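Mekotura parallel grippers (pair), reviewed after a month on the bench

Verdict first, for those who scroll: decent hardware, oversold software, and a price that only makes sense if you need two of them. I bought two. I'm keeping them, with some grumbling.

I should say where I'm coming from. My last set of grippers was the Trastmont, which did one thing well (close) and one thing badly (tell you how hard it was closing). The Mekotura sales page promises "human-like handling of everyday objects." I've read that line on enough sales pages that I now skip straight to the spec table, and the spec table here is thin. Stroke, weight, supply voltage. Nothing on repeatability. I wrote to ask and got a brochure back.

Setup took most of an evening. Mounting is easy, the cables are a sensible length, and the wrist camera comes already fitted. The controller is another story. It wants its own software, the software wants an account, and the account wants a phone number. After that it found one gripper and not the other until I changed an address by hand, a step the manual puts in an appendix.

My usual test for a two-arm setup is a hose. Blocks and cups flatter everything. A ribbed hose with a joint in the middle is round, it gives under pressure, and it twists when you pull on it off center, so both arms have to hold on and stay lined up.

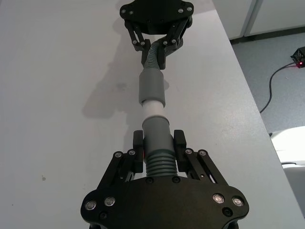
On the smooth gray cuffs the fingers hold well enough at medium force. On the ribs it's less predictable. Land a finger edge on a ridge and the hose wants to roll a few degrees before it settles, and a few degrees is all you need to miss the joint. Out of 20 tries at pulling the joint apart and putting it back, I threw out 3 because the hose rolled. The rest went fine, slowly. Turning the force up helped with the rolling and squashed the hose, so that was no fix.

The finger shape is partly to blame. They're blocky and flat, good for boxes, so-so for anything round. Akgül sells curved pads that are supposed to fit, but I haven't tried them and I'm not paying extra to finish someone else's design.

The camera is better than I expected. The view down past the fingers is clear, and you can see what you're holding without craning around the arm. Close to the palm it's less useful, because the gripper takes up a lot of the picture.

Force readout: better than the Trastmont, worse than advertised. With the fingers closed on nothing, the number wanders by 2 percent of full scale while I sit and watch it. Fine for a hose. I wouldn't trust it with an egg.

I also ran the pair from a Lultodau controller for a week in February. Everything felt quicker and the account nonsense went away, though you lose the built-in grip presets. I didn't miss them.

Pros: solid linkages with no play I can feel, good camera placement, easy mounting.

Cons: flat fingers, drifting force number, forced account, vague specs.

If you only need one gripper and you mostly pick up boxes, buy something cheaper. If you have two arms and odd-shaped parts, these are worth a look once the price drops, and budget for the other controller.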